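Notebook > Bathroom Trials > Faults and Near Misses

April 11, 2019

Counter tidying, and the matter of the fingers that would not let go.

Writing this up the same evening because Margit has asked for it in words, with the swearing removed. I have removed most of it.

What was meant to happen: the robot picks small toiletries off the marble, one at a time, and puts each one down again further along. Nothing hard. Tubes, bottles, the sort of things a tired person knocks over at midnight. We had the Anley script from last time with the new release routine that Reda wrote, and the rule that a hand goes back to its waiting spot over the sink between moves. Both arms powered, speed cap on, Pentti in the room with the stop and me outside at the laptop, which meant that I saw everything in numbers and he saw it in person. He says his version was more exciting.

What went wrong: the right hand took hold of an item at the back of the counter, carried it along the wall, and at the end of the move reported "released." It had not released. The log says the fingers opened. The fingers were of another opinion. The arm then began its normal retreat, with the item still in its grip, along a path that had been planned for an empty hand. That path passes the mirror frame with very little to spare. With something sticking out of the hand there is less than that.

Pentti hit the stop. Good stop, clean stop, both arms held where they were, no sag to speak of on the right and none on the left. The item stayed in the fingers. No contact with the mirror, which belongs to the house and which the owner described to us on day one as "from Grandmother," in a tone I have not forgotten.

After that we stood around for a while. Then we reset, brought the arms back to the start by hand guiding, and ran it again at low speed to see whether it would do it twice. Of course it did not. Ran it again. Of course it did not. On the fourth run it did, and Pentti had his thumb ready.
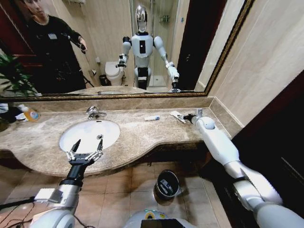
Right hand at the wall end of the counter, left hand waiting over the basin.

So, what do we know.

The release check trusts the motor current. If the current drops below the limit, the software decides the hand has let go and moves on to the next step. Reda's change lowered the grip force for soft tubes so we would stop squeezing toothpaste across other people's marble (see my notes from August, and the bill from the cleaner). With the softer grip, the holding current is already close to the limit before any release is asked for. Give it a light object and a little friction in the joint and you get a current that dips by itself, a check that passes too early, and an open command that gets cut short by the next step. The hand thinks it has finished opening. It has barely started.

I pulled the right-hand current trace. The limit is set at 20 counts. On the bad run the trace goes under it 2 samples after the open command goes out, long before the fingers could have gone anywhere. The run has 3,866 samples in all and the whole disaster fits in the width of a pencil line. Tâm found it by scrolling. I had been looking at averages all afternoon like a person with a degree.

Second problem, and to my mind the worse one: the arm never looks. There is a perfectly good view from the wrist, and the planner does not use it between "released" and "retreat." We use it to find things to pick up. Nothing ever asks it whether the thing has been put down. I said this in the van on the way over and was told it was on the list. I would like to see the list.

To show what I mean I went through the wrist frames by hand. An open gripper is not a subtle sight. Both tips apart, marble and tubes between them, no argument possible. 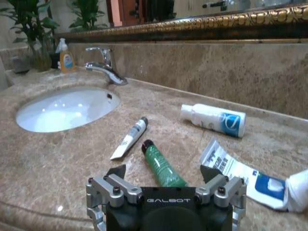 Salthorpe Household Robotics — Manipulation Team

Iida's first reaction to that one was that the dark cap on the green tube would confuse any simple test, given black fingertips so close by. Fair. She thinks comparing the gap between the tips before and after the open command would be enough, with no need to know what the object is. I think she is right and have told her so, which she asked me to put in writing. There.

Third, small but annoying. The tubes are a bad choice for finding this fault, as they lie flat and the fingers come down on them from above, so a half-open hand often drags itself free on the way up. All of the clean runs may be less clean than they look. I have marked them as "unknown" in the sheet and not "pass." This has done terrible things to our numbers for the month.

Safety side, for Margit:

The stop worked both times. Nobody was inside the reach of either arm. However, Pentti was standing nearer than the tape allows on the first one, to see better, and has admitted it. The tape had come off the tile in one place, which is a reason but he says not an excuse. New tape, the cloth kind. The cables by the left arm were also lying loose on the floor where a person hurrying to the stop would put a foot. They get clipped down before the next session or there is no next session.

The speed cap did its job. At full speed I doubt a human thumb would have been quick enough, and I would be writing to Grandmother.

To do, in this order:

Put the old release check back on both arms. Reda, please, tonight if you are still up.
Make the open command finish before any other step may start. A fixed wait of 1,000 ms is ugly and I want it anyway until something better exists.
Iida's gap test from the wrist view, right hand first.
Move the retreat path away from the mirror frame. It should have been further off from the start, and that one is mine.
Ask Momura whether their joint friction figures are for new joints or for joints that have lived with us.

No runs with the soft grip until the first two are done. If anyone feels the urge, the Pitkänen kitchen has a plain steel counter and nothing inherited on the walls.

Comments

Reda Abou Zeid: Old check is back in, both arms. For the record, the soft grip was requested by someone whose name is on the cleaning bill.

Tâm Quan: I scrolled because the plotting script crashed. Please do not take this as a method.

Margit Sjöberg: Thank you. Two things. Tape distance goes in the start checklist, signed, every time. And I can still tell where the swearing was.

Pentti Keskinen: Tape is down. Thumb is fine, thanks for asking.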